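From: Houshang Salehi
To: Cavville Local History list
Date: July 27, 2018
Subject: Re: [cavhist] Parish letters, how to sort them?

Barrett Mbeki wrote:
> I now have all the Kiston letters at my house and I am a little
> afraid of them. My first idea was to sort by writer, but many are
> signed only with an initial. Should I go by date? And do you keep
> the envelopes? My wife says no, I say yes.

Dear Barrett, dear all,

I say yes also. Please keep the envelopes. With the Rashti family papers we had 103 letters, and 17 of them had no date inside. For most of these the postmark gave us the month, and in two cases it showed that the letter was sent from Skudton, which changed our idea of who wrote it.

About the order, my advice is to change as little as possible in the beginning. If the letters came to you in bundles, someone made these bundles, and maybe for a reason we don't see yet. Write a number in soft pencil on the back of each letter, in the order you find them, and put the same number on its envelope. After this you can sort them in any way you like, because you can always go back.

I did not do this in February with the first bundle, and I lost one full weekend to repair it. So I speak from experience!

For storing, I moved everything from plastic pockets to flat paper folders, and the folders go in binder boxes. I use one color for each family – blue is Rashti – and the label must have the first and the last letter number.

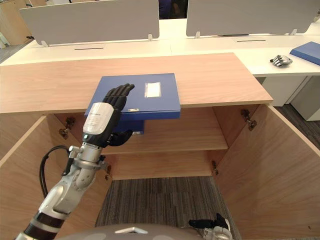 What to write in the list

1. The number of the letter.
2. The date, and if it comes from the postmark, say so in brackets.
3. Writer and receiver, exactly as they are signed. If it is only "M.", then write "M." and put your guess in another column.
4. Place names with the old spelling.
5. One or two lines about the content. Not more, or you will never finish.

I keep this in a simple spreadsheet. Our file for the whole collection has 3596 rows now and it still opens without problem on my old laptop.

One question from my side. Does somebody on the list know the word "halfing", or maybe "halling"? It comes three times in letters about rent and I can't find it in any dictionary. I can type out the sentences if this helps.

Barrett, if you want, bring the first bundle to the next meeting and we number it together.

With kind regards,
Houshang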